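職場のお悩み相談室 > 飲食・給食 > 厨房の仕事

食器の片付けにロボットアームが入ったら、自分の仕事がわからなくなりました

投稿者:Misaki Morikawa

社員食堂の洗い場と配膳準備を担当しています。昼に出るのは700食です。8月から下膳後の仕分けにアームが入りました。会社の説明は「皆さんの負担を減らすため」。たしかに腰は楽になりました。そのかわり、皿の置き方に文句を言われるようになりました。アームにではなく、アームの画面にです。

以前は洗い上がった皿を手の届くところに積めば済んだのに、今は「皿同士を重ねない」「ボウルは向きをそろえる」「トングは決まった場所に掛ける」と、置き場所の決まりが紙2枚分あります。ベテランのAokiさんは三日目に紙を裏返して買い物メモにしていました。

上司に相談したら「機械に慣れるまでの辛抱」と言われたのですが、慣れるのは機械のほうなのか私たちのほうなのか、聞きそびれました。同じような職場の方、仕事の分担をどう決め直しましたか。あと、止まったときに再開ボタンを押すのは誰の仕事でしょうか。今のところ、いちばん近くにいた人の仕事になっていて、みんな少しずつ遠くに立つようになりました。

回答者:Malachy Keogh

時代の流れなので仕方ないと思います。うちは食洗機が入ったときも同じ騒ぎでした。今は誰も文句を言いません。半分辞めたので。

回答者:Razia Hashmi

Ternodthorpeの研修施設の厨房で、似たようなアームと一年働いています。上の方の回答が身も蓋もないので、少し実務的なことを書きます。

まず再開ボタンは当番制にして、シフト表に名前を書いてください。「近くにいた人」にしておくと、気のいい人が一日中押すことになります。うちでは私でした。停止は一日に90回の日もあり、それが誰の作業時間にも入っていなかったので、記録上の私はだいたいぼんやり立っている人でした。停止の時刻と対応した人をノートにつけ、それを持って主任に話しに行ったところ、ようやく「監視・復旧」という作業名がつきました。時給は変わりませんでしたが、名前がつくと休憩が取れます。

置き場所の決まりについては、守れないものを黙って破らず、業者が来る日に現場の人が立ち会って直してもらうのがいいです。うちの導入担当のInnes Strachanさんは悪い人ではないのですが、昼の混雑を一度も見ずに配置図を引いていました。ピークに一時間立ってもらったら、決まりが半分になりました。本人の口数も半分になりました。

それと、調理台のどこまでが機械の側で、どこからが人の側か、先に話し合っておくことです。うちは最初あいまいにしたので、計量カップを取りたい人とアームが譲り合う、妙に礼儀正しい時間がありました。今はアームが動いている間は手を出さず、計量カップが要る人は動かす前に取っておく約束です。うちの調理台を載せておきます。

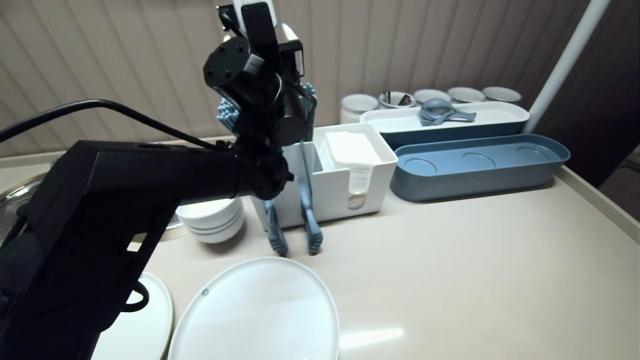 うちの調理台とアーム。ナプキン立てに掛けてあるのがトング2本

仕分けが減った分の時間は、うちでは仕込みに回りました。希望を聞かれる前に決まっていたので、Morikawaさんのところは早めに「何をやりたいか」を言っておいたほうがいいと思います。黙っていると、空いた時間には床掃除が入ってきます。

回答者:Rin Uchida

洗い場ではなく労務の側の人間です。配置換えや作業内容の変更があるなら、口頭で済ませず書面でもらっておくと後で楽です。評価の項目も確認してください。処理枚数で評価されていた人が、機械が入ったあとも同じ項目のまま点を下げられた例を見ました。機械のほうは100点だったそうです。

投稿者からの返信:Misaki Morikawa

ありがとうございます。当番表、さっそく作って貼りました。裏返されないように両面印刷にしました。Aokiさんは初日の当番を引き受けてくれましたが、ボタンの位置を知らないそうです。業者さんの立ち会いは主任に頼んでいるところです。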